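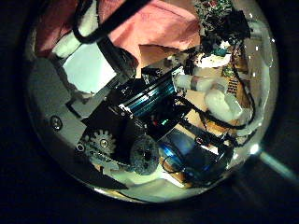 第1页 标题

报题目：《Mạch：腕部鱼眼视角下的置信掩膜与位姿估计》。合作者 Thoa Kiều 负责标定和全部后处理，我负责掩膜部分。7月30日(星期四)下午场，含提问，超时会被打断，第9页可跳过。

第2页 问题

任务设定：只用手腕上的一路鱼眼图像，估计末端相对于工作台的位姿，不用外部标记，不用关节编码器。编码器读数只作参考真值，不进入估计过程。

现有的特征跟踪方法默认图像里大部分点静止在世界坐标系中。腕部视角下这个假设经常不成立。夹指随相机一起运动，在图像里几乎不动；线缆有时跟着手臂走，有时留在桌面上；透明件和光亮金属上的反光点随视角滑移，跟踪器照样给它们很高的响应值。

强调一句：高响应不等于可用。后面三页都围绕这一点。

第3页 方法总览

三步，按顺序讲，不要来回跳。

第一步，静态掩膜。夹爪和圆形视场之外的黑边，标定时一次生成，之后不更新。Brositz 的夹爪开合幅度较大，因此按开合量存一组掩膜，运行时插值。

第二步，光度掩膜。对饱和区域及其邻域降权。权重沿径向衰减，衰减系数由镜头标定给出，不按场景调。

第三步，几何一致性检验。在球面模型上做，不先展开成透视图。展开会把边缘拉得很长，边缘特征的定位误差随之放大，这一点在附录里有推导，现场不讲。

第4页 光度掩膜

点光源落在视场边缘时，除了光晕，还会有一条拖到圆形视场之外的浅色条纹。视场外的部分由静态掩膜去掉，视场内的部分必须靠光度掩膜处理。早期版本只用亮度阈值，光晕外圈漏得很多：那里还没有饱和，但对比度已经被冲淡，角点检测不稳定。

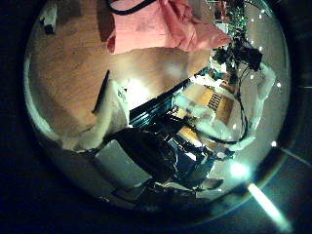
图2 腕部视角：木质台面、粉色布料，右下方为强光点及其光晕

讲的时候指右下角。光晕附近的线缆和零件边缘仍能检出特征，权重应低，但不应为零。直接置零会让右侧一大片没有约束，绕光轴的旋转估计变差。我们保留软权重，就是这个原因。

布料单独提一下。褶皱在静止时是很好的纹理来源，被碰到以后就不再满足刚体假设。Mạch 不识别布料，也没有任何语义类别，全部交给第三步的一致性检验。如果有人问为什么不用分割网络：试过，对近距离的机电部件分割边界很碎，掩膜在相邻图像之间抖动，位姿随之抖动。

第5页 球面一致性检验

公式只念结论。每个特征对应一条单位方向向量，残差取对极平面的夹角，不取像素距离。换算到视场中心，门限相当于2个像素；靠近边缘时同样的夹角对应的像素数不同，这正是要用夹角的理由。

检验在局部分组上进行。同一组特征一致地偏离全局运动，则整组降权，不逐点处理。线缆和被移动的物体大多在这里排除。

分组过小会误删真实的静态点，过大会把运动物体和背景混在一起。目前按球面上的等面积格划分，格子大小固定。自适应划分做过，收益不稳定，没有写进论文。

第6页 大范围视角变化

手腕抬起或转向之后，视野里的内容从近处零件变成整个工位，景深跨度一下子拉开。近处特征的视差大，远处特征的视差小，同一套权重在两种情况下都要能用。
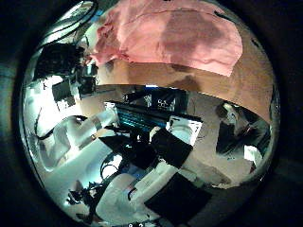 这种情况下最容易出问题的是屏幕和人。屏幕上的条纹规则、对比度高，特征数量多，而且彼此相似，错配以后在局部仍然自洽，第三步不一定拦得住。现在的做法是限制单个格子贡献的特征数，避免一块高纹理区域主导解。人的问题反而小一些，在鱼眼边缘占的面积不大，即使动作明显，也会被整组降权。

另一点，浅色桌面过曝时几乎没有可用纹理，约束主要来自台面边线和较远处的结构。此时平移分量的协方差会增大，系统应当如实输出，不要做平滑掩盖。下游规划器需要这个数。

第7页 数据与设置

测试集 Flerkanen，共1,125段序列，全部在同一类桌面工位采集，包含电路板、线缆、织物和反光件。镜头为 Siretti，内参在4月重新标定过，之前的序列用旧内参处理，两批结果分开统计。

估计器运行在20 Hz，单线程。掩膜部分的耗时明显小于特征提取，实时性的瓶颈不在这里。

序列起点统一对齐到参考真值，之后不再做任何对齐。此处常被问到，提前说清楚。

第8页 结果

先看失败数。完整方法有29段序列跟踪丢失，判据为连续无法求解并且重定位未成功。去掉第三步以后，丢失的序列明显增多，多数集中在夹爪推动线缆的阶段。去掉光度掩膜，丢失数变化不大，但旋转误差变差，与第4页的分析一致。

再看误差曲线。横轴为序列内的时间比例，纵轴为位置误差。曲线中段有一个隆起，对应夹爪贴近零件的时候，可用视场被压缩得最厉害。静态掩膜在这里去掉的面积最大，剩余特征集中在圆形视场的一侧，约束条件差。这个隆起我们没有解决。

不要说“鲁棒”，直接报丢失序列数。

第9页 失效案例(时间不够则跳过)

第一类，近距离透明塑料占据大部分视场，反射层叠，软权重压不住。
第二类，布料整片滑动，面积超过静止背景，全局运动被布料带走。这类没有通用解法，加惯性测量可以缓解，尚未做完整对比。
第三类，线缆贴近镜头扫过，持续时间短，通常能恢复，但恢复后的位姿有小幅跳变。

第10页 局限

工位类型单一，没有室外数据，也没有双臂互相遮挡的数据。内参假定不变，镜头松动或温度漂移未建模。掩膜插值依赖夹爪开合量，换夹爪需要重做标定。

第11页 后续

在线估计光度掩膜的衰减系数；把协方差直接传给抓取规划，由规划器决定是否抬腕重新观察。Thoa Kiều 正在整理标定代码，放出时间未定，被问到只说未定。

备用页A：等面积格的划分方式。
备用页B：新旧内参两批序列的误差对照，图例颜色与第8页相反，讲之前先说明。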